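7 Grip faults and dropped items

Read this section before you restart the arm after a grip fault. It applies to the Proltusow tabletop arm with the two-finger gripper and the Grimero controller, software version 2 and later.

7.1 What a grip fault is

The controller compares the finger gap it expects with the gap it measures. If the two don't match when the fingers close, or if the gap changes while the arm is carrying something, the controller stops the arm and holds the fingers where they are. The status light turns amber and the display reads GRIP FAULT.

A grip fault is not an emergency stop. The motors stay powered and the fingers keep their closing force until you release them.

CAUTION: Pinch hazard. Keep your hands out from between the fingers while the amber light is on. Don't pull an item out of the gripper by hand.

7.2 Common causes

Item slipped. Smooth wrappers and round bottles can turn as the fingers close. This is the usual cause when the fault comes up during the lift.

Finger touched the organizer. The walls of a clear organizer are hard for the wrist camera to find, especially with a lamp overhead. The arm comes down a little to one side and a fingertip lands on the plastic.

Wrong item height. An item lying on its side was taught standing up, or the other way around.

Loose finger bolts. A finger that has shifted on its mount reports a false gap. Suspect this if the fault appears with every item, including ones that used to work.

7.3 Clearing the fault

1. Press PAUSE on the controller. Wait for the arm to settle.

2. Look at the fingers from the side. If they are holding an item, put a folded cloth under it.

3. Hold RELEASE for 2 seconds. The fingers open slowly. Let go of the button at any time to stop them.

4. Press RAISE. The arm moves straight up and stops at the safe height. If a finger is hooked on the organizer, do not press RAISE. Go to 7.4.

5. Press the red stop button. The light goes out.

6. Pick up any dropped item and check the organizer for cracks. Replace a cracked organizer. Tape on the clear walls changes what the camera sees and will bring the fault back.

7. Twist the stop button to reset it, then press HOME.

NOTE: After HOME the arm runs at reduced speed for 30 seconds. You can't skip this.

7.4 If a finger is caught

1. Press the red stop button first. The arm brake engages.

2. Have a second person hold the arm above the wrist with both hands.

3. Press the brake lever and lift the arm by hand until the fingertip is clear. The arm is heavier than it looks — don't try this alone.

4. Let go of the lever, confirm that the brake holds, and continue with step 6 in 7.3.

WARNING: Never move the organizer sideways to free a caught finger. The fingertip can break and throw pieces.

7.5 Checking the approach before you restart

Do this after every fault, even if the cause seems plain.

1. Open the wrist view on the controller screen.

2. Jog the arm over the work area with the fingers open.

3. Compare the view with the layout saved for the job. Trays, baskets and organizers must be where they were when the job was taught.

4. Look for glare on clear surfaces. Move or dim the lamp if a bright patch covers an item or the edge of a compartment.

5. Make sure neither fingertip will come down on a wall or a rim. If an organizer sits at an angle, set the wrist rotation to match before lowering. 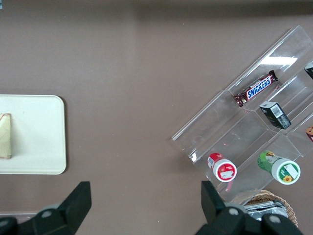 Figure 7-1. Wrist view, fingers open. Note the glare on the upper panel of the organizer.

6. Run one pick at 20 percent speed with your hand on the stop button. If it completes, return to normal speed.

7.6 Repeat faults

If the same item faults again, take it out of the job and teach it again from the start. Changing only the grip force rarely helps, and too much force will crush soft packages.

If different items fault, switch the arm off at the wall and check the finger bolts with the key supplied. Any bolt that turns freely must be taken out and refitted with new thread lock. Have the bolts checked every 500 hours of running time.

Write each fault in the log with the item, the height setting and what you did. Service will ask for it. For help, contact Oľga Vondráček at the Clunedo service desk and have the serial number ready — it is on the underside of the base.

Section revised 29 May 2022. Step 4 of 7.3 was changed to add the instruction for a hooked finger.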